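Monora Tea Swap: Frequently Asked Questions

What is the Monora Tea Swap?
It's a trade-by-mail club for people who love loose leaf tea and own far more of it than they can drink. You send small packets of what you have, and you get small packets of what other members have. We started with a handful of neighbors in Zalstead and we're now at 97 members, and we still get excited every single time the mail comes!

Do I need to know a lot about tea?
Not at all! Plenty of us joined with one tin of Earl Grey and a lot of curiosity. If you can boil water, you're in.

How does a swap round work?
There are four rounds a year, and the next one opens in February. You fill out the sign-up form, tell us what you like and what you can't stand, and we match you with another member. Then you each mail a box with five teas in it. Label every packet with the name of the tea, the type and the month you opened it.

How much tea goes in a packet?
18 grams is our standard. That's enough for several mugs, so your partner can mess up the first one (we all do) and still get to know the tea. If you're sending something rare and can only spare a little, say so in your note.

Can I send flavored tea, herbal tea or tea bags?
Flavored and herbal, yes please. Some of the best things I've tasted came out of somebody's garden in Ginovdale, mostly mint and lemon balm. Tea bags are fine as an extra but they don't count toward your five. Strongly scented teas like smoky blacks and chai need to be double bagged, or the whole box will smell like a campfire by the time it arrives.

How should I brew what I get?
Any way you like, but if a packet comes with no directions, start with a heaping teaspoon per mug. Black teas get boiling water and four minutes. Greens are much happier with cooler water and two minutes, tops.

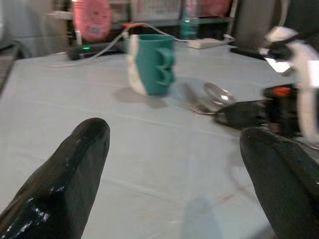
Oolongs are the fun ones, because you can pour over the same leaves again and again, and the third cup is often my favorite. Keep notes! Members love hearing how their tea went over.

Do I need a special teapot?
No. A mug and a basket strainer will take you a very long way. If you do catch the teapot bug, the Haruna thread on our message board is where people talk pots, and it's a wonderful way to lose an evening.

My box never came. What now?
Give it 90 days if it's crossing a border, two weeks if it isn't. After that, write to us and we'll send you a box from the spare shelf.

Does it cost anything?
Just your postage. Please don't send money to other members, and please don't sell tea through the swap.

Can I skip a round?
Of course. Your spot stays open, and you can jump back in whenever your cupboard starts overflowing again.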